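3.2 Collection of Demonstrations

Demonstrations were gathered at the Dalanwood site over a period that ended in May. Each operator guided a single arm through a tabletop task and stored the result as one episode. An episode consists of the joint positions, the state of the gripper, the video stream and a short written instruction. Operators worked in shifts and changed tasks after every 10 episodes, so that no one person's habits would dominate any part of the data.

Objects were drawn from the Boletmont household set, with additions bought locally. The table was laid out again before each episode. Operators were told to vary the spacing and direction of the objects and to leave in place items that had no part in the instruction. We regard these extra items as important. In an earlier pilot with the Dinico collection, policies trained on tidy tables often failed when an unfamiliar object lay close to the target.

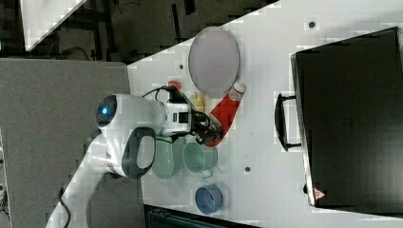

Figure 4. The gripper at a ketchup bottle lying on its side, with cups, a plate, a bowl and a large black case on the same table.

Layouts such as the one in Figure 4 place two demands on the operator. The gripper must come down on the intended object without disturbing its neighbors, and the arm itself may hide part of the table from view. One of the green cups in the figure is partly covered by the arm. We did not discard episodes for this reason, as a deployed system will meet the same condition.

Each episode was reviewed by a second operator, who marked it as accepted, accepted with a correction to the instruction, or rejected. Common grounds for rejection were a dropped object, a long pause in the middle of a motion, and an instruction that could apply to more than one item on the table. Of 222 episodes reviewed in the first round, 119 were accepted without change. The written guidance was then revised, following the labeling rules of Ó Briain, to require that every instruction name the object and its final location. A further 100 episodes were recorded under the revised guidance and are held apart from the training data for use in Section 4.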